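The Nakbridge Desk Mat, Square, Black
Made by Brurnix for Drullimska Office Supply

We have been selling mouse pads for a long time, and I will admit that for years I thought of them as the thing you toss in the box at the end of the order. Then Otis Kowalczyk, who looks after our desk range, swapped the tired one in the front office for a Nakbridge, and within a week I had asked him for one of my own (and one to take home, if I'm telling the whole story).

It's a plain black pad with rounded corners and a small light blue logo down near the lower right, well out of the way of your hand. The top is a tight woven cloth and the base is natural rubber, so it stays where you put it, even on a varnished tabletop.

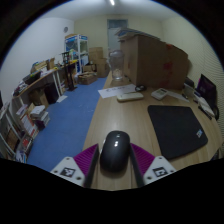 Size was the part we argued over longest. The finished pad is 320 mm on each side and 2 mm thick, and that gives you a good sweep of the arm without pushing your calculator and your paperwork off to the far end of the desk. If you work at a table with a curved front, as plenty of us do now, you can turn the pad to follow the line of your forearm and it still sits fully on the wood. I keep mine a bit crooked and have stopped apologizing for it.

Optical mice track nicely on the cloth, and so do the older laser ones we tried. Stefaniia Moroz in our returns department does invoices most of the day and likes that the edge is stitched low, so her wrist doesn't catch on it. She also spilled most of a cup of tea on hers, which brings me to washing: lukewarm water, a drop of dish soap, a soft sponge, then lay it flat overnight. Please keep it out of the dryer!
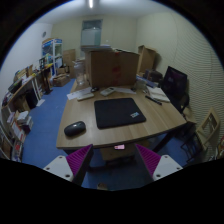 Shared tables are where these pads do especially well. People come and go, papers pile up, somebody leaves a marker behind, and a dark square on pale wood gives the mouse a spot to go back to at the end of the day. Several of our customers order one for every seat, and we're glad to pack them flat in a single carton.

Price: $19 each
Weight: about 800 g boxed, including the backing board
Color: black only for now. The Chauvin gray is planned for May.
Item name for phone orders: Nakbridge Square

If you're unsure whether it will suit your desk, write to Otis with the measurements and he'll give you a straight answer, usually the same day. Pads can come back within the usual return period, opened or not, as long as they're clean.

Page updated March 2026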